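The Vorka Corridor

The Vorka Corridor is a cross-border trade and transport agreement linking the river port of Ustham with the inland market towns of the Vorka valley. It was first put forward in 2000 by the economist Vilmos Somogyi, who felt – and said so at some length, in a pamphlet still fondly quoted in the valley – that small towns deserved a share of the freight passing by their doors.

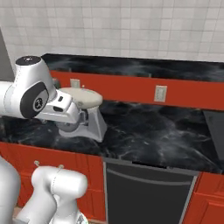
The agreement covers 2 routes, one by rail and one by water, which meet at the customs yard in Tóth. Goods cleared there can travel on to Ustham without a second inspection, a great comfort to the valley's fruit growers in August. Member towns pay into a shared fund for track and lock repairs, and the 29 towns that have signed so far each hold a single vote, whatever their size.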